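4.3 Recording a demonstration by hand

1. Put the Tumora controller in Teach mode. Keep one hand on each arm before releasing the brakes.

2. Press Record and guide the grippers through the task at an even speed. Stop within 152 seconds.

3. Press Save, or Discard if a gripper slipped. Record 20 takes per task.

Caution: Do not pull an arm by its camera cable.

Note: Takes are stored under the task name. Use the same name each time.

4.4 Laying out the table

Vary the starting positions between takes and keep every item within reach of both arms. For a cup and lid task, set the paper cups at the back and spread the clear lids over the middle, leaving space between them for the gripper fingers. Wipe the table after every session.
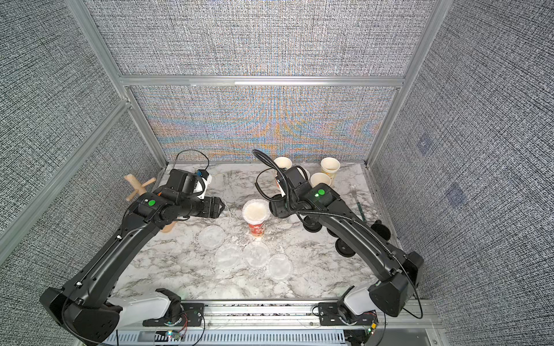
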